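# Two Baskets and a Bare Desk

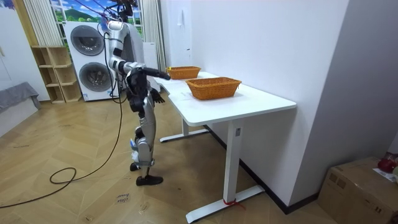 I have become a basket person. I didn't plan on it. For years my idea of storage was a drawer that opened four inches and then jammed on a stapler, and I was fine with that, or I thought I was. Then a pair of woven baskets came into my life and I've been insufferable ever since, so naturally I'm going to use this month's home corner to go on about them!

The idea is simple enough to fit on an index card. You take everything off the desk. Everything, including the lamp you think has to stay. You put two open baskets on the bare top, and then things only get back onto the desk by going through a basket first. The nearer one is for whatever you're using this week. The farther one is for whatever has to leave the room: library books, the neighbor's casserole dish, mail that belongs to the people who lived here before you.

When both baskets are empty, you're finished. I love this part more than I can tell you. An empty basket on a white desk looks like a decision somebody made, and a completely empty desk (at my house anyway) looks like an invitation to dump groceries on it.

**Why wicker, of all things**

I tried plastic bins first. They did the job, they were cheap, and I disliked them every single day. They slid when I pulled them toward me and they made that hollow clunk when I dropped keys in. Wicker is quiet. It also warms up a white desk against a white wall, which can otherwise feel a bit like a dentist's office. The orange-brown kind is my favorite because it picks up the color of a wood floor without trying to match it, and if you've got herringbone underfoot, oh, lucky you, the weave and the floor get along beautifully.

Look for a rectangle with flared sides. The rectangle lines up with the edge of the desk and doesn't waste the corners, and the flare means you can see what's at the bottom without digging. Round baskets are lovely for yarn and bread and terrible for paper. I have bent a lot of envelopes learning that one.

Lids are a no from me. I know some of you feel strongly the other way, and I read every note you send, but a lid turns a basket into a place where things go to be forgotten. I found a birthday card in a lidded hamper in April that I'd meant to mail the previous spring. It had a stamp on it and everything.

**The desk itself**

A reader wrote to ask whether any of this works on a standing desk, and yes, it's wonderful on a standing desk! Better than on a regular one, I'd say. If the top goes up and down, anything tall or tippy is a small disaster waiting for its moment, and loose pens roll. Two wide, low baskets just ride along. Mine has been up and down more times than my garage door and I haven't lost so much as a paper clip.

A few things I've picked up along the way:

- Push the desk against the wall if you can. Baskets on a desk in the middle of a room get treated as public property.
- Leave a hand's width between the two baskets. When they touch, the piles start to merge, and then you have one long basket and no system.
- Keep the control switch clear. I once parked a basket handle over mine and raised the desk into a shelf.
- If your desk has those long T-shaped feet, run a dust mop along them when you do the top. They collect fluff like nothing else in the house.
- Colored tape is a cheap friend. A little strip on a leg or on the floor tells you where the desk goes back after you've moved it to vacuum.

**How a session goes at my place**

I do it in the evening, a little after supper, standing up, with the radio on. Five minutes is the goal. The away basket goes first, since it's the one I'm tempted to skip. I carry the whole thing to the front door, deal with what's in it, and bring it back empty. Then the near basket. Half of what's in there I'll have finished with already, and the rest gets a quick look and goes back in.

That's the entire routine. Some nights it takes two minutes and some nights I find a warranty form and end up on the floor reading it, but the baskets don't care.

If you're sharing a desk, try one basket each and forget the near-and-far business. A household on our list did this with two teenagers and reports that the arguments have moved to the bathroom counter. Progress!

**Looking after them**

Wicker gets dusty in the weave and people give up on it for that reason, which is a shame. Take a dry paintbrush, the soft two-inch kind you'd use for trim, and go along the strands. Do it outdoors or over the tub. For a sticky spot, use a barely damp cloth and let the basket sit somewhere airy afterward, away from the radiator. Too much dry heat and the strands go brittle and start catching on your sweaters.

If a strand does poke out, snip it close with nail scissors. Don't pull! I pulled one once and took out most of a corner.

A square of felt under each basket will save a painted or glossy top from scuffs. I cut mine from an old Christmas tree skirt, so there's a bit of holly on the underside that only I know about, and now you do too.

**Where to look**

Thrift stores are the best hunting ground and I'll stand by that. People give baskets away constantly, usually because they came wrapped around a gift of jam. Check the bottom by pressing on it with your palm, check the rim for looseness, and give it a sniff. A musty basket can be aired out in the sun for a few afternoons. A basket that smells of smoke will smell of smoke forever.

For new ones, Plotness has a nice small range and the shop at Poluvmont had a whole wall of them when I stopped in, every shade from pale straw to nearly black. I went in for one and stood there so long that a clerk brought me a stool. Buy a pair at the same time if you want them to match, as the color shifts from batch to batch. And measure your desk first, front to back. I have a very handsome basket that hangs over the edge by an inch and gets hit by every passing hip.

**Letters and odds and ends**

Last month's question about junk drawers brought in 409 replies, which is a record for this corner by a mile. I'm still reading. The most common item by far was dead batteries that might not be dead, followed by keys to unknown locks. One of you has a drawer with nothing in it but takeout soy sauce and I would like to shake your hand.

The Oda swap table is back this month, so bring the baskets you've outgrown and take home somebody else's. Please shake them out first. Pencil boxes, trays and small shelves are welcome too, but no more mugs, we are at capacity on mugs.

And there's a new name on the masthead of our sister letter over at Bristska, where they're starting a column on entryways. Boots, umbrellas, dog leashes, all of it. I've seen the first one and it made me go and buy a hook.

Next time I want to talk about the linen closet, and I'd love to hear how you fold a fitted sheet, or whether you've given up and started rolling it into a ball. Send me your methods, and your before-and-afters if you've got them. I'll be at my desk, standing up, with room in the near basket for your mail.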